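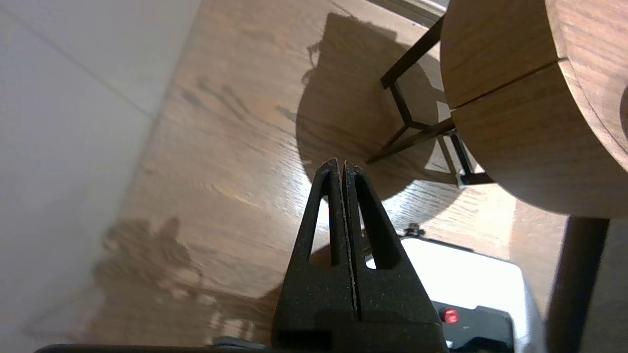
Good evening, everybody, and thank you for coming out on a Thursday. (Pause, let the people at the back find a chair.) My name is Sille Mikkelsen, and I've been mending and fussing over wooden furniture in Womilham for 18 years, mostly tables, and mostly other people's, though my own could certainly use the attention!

I want to start tonight with the floor, which may seem an odd place to begin. When a customer tells me their table wobbles, I get right down on my knees before I touch a single screw. Look at the feet, look at the boards, look at where the light gets under. A glossy floor is a great help to you there, and so is a low sun. A round top on a thin metal base will throw you a lovely big shadow, and I've spent far too many happy minutes just admiring one.

(Tell the Karnier story if there's time. Keep it short. The 13 felt pads, and her husband's face.)

Now then, tops. Run your hand around the edge, slowly, all the way, the way you'd stroke a cat. Your fingers will find a rough spot long before your eyes do. 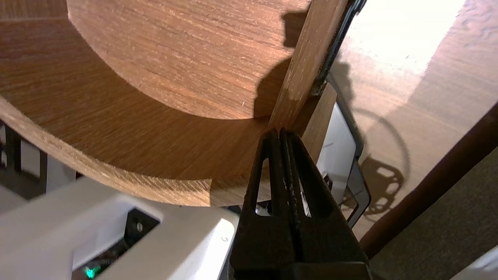
A curved edge is where veneer likes to give up first, poor thing, and a bit of fuzz along the cut is worth looking after early. Fine paper, a light touch, always along the curve and never across it. I use 600 grit for the last pass, and then I stop, have some coffee, and look again before I reach for any oil.

Metal strips and rods need a kinder eye too. A worn black finish can look rusty and be perfectly sound, so wipe it with a dry cloth first and see what comes off.

(Hold up the cloth. Pass it around.)

We'll take questions after the break, and then I'd love to see the small pieces you've brought along. The next evening is in October, same room, and we'll be doing chairs. Sign-up sheet is by the door.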